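Our new workroom at Clernitz
August 3, 2022

We have moved in! After two summers of sharing a corridor and arguing over one socket, our little study group finally has a room of its own on the second floor of the Clernitz building, and I couldn't wait to put up a gallery page. Everything was chosen by the people who use it, and I think you can tell. Thank you to everyone who sent in ideas back in June – there were plenty, and some of them were very loud.

The colour
We looked at grey, white and a rather sad beige before Ornella Amato put her foot down and said yellow. Cheuk-hei Liu took a day to come round and is now the biggest fan of all. On a dull Jevadport morning it cheers you up before you've even got your coat off.

The carpet
Fine streaks of grey, charcoal and a lighter silver. I love this carpet far more than a person should. It hides pencil shavings beautifully, and it calms everything down next to all that yellow.

The tables
Long ones, so you can spread out a proper plan and still have room for your elbows. They came from Carvalho at 900 each, delivery included, and the smooth matte tops are lovely to write on (do use a mat if you're cutting, please). Hajar Tawfik spent a whole afternoon moving them and settled on the slant in the end. I wasn't sure at first, but it makes the room feel much bigger!

The sockets
My favourite bit. They sit in a recessed strip below the front edge of the table, out of the way of papers and cups, with square black covers on some and round pale caps further along.

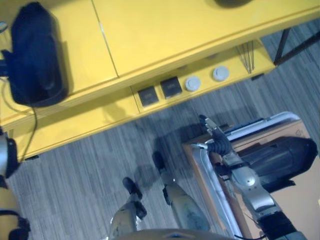

Chia-jung Kwan asked for them to go there and she was so right. You can drop your bag on top, let the cable hang over the edge and get on with your work. No more crawling about on the floor with a torch.

Still to come
Shelves, a proper coat rail and the big Flellow lamp, once Li-hua Ng has found the right bulb for it. Come and have a look round if you're passing – the kettle is in the room next door.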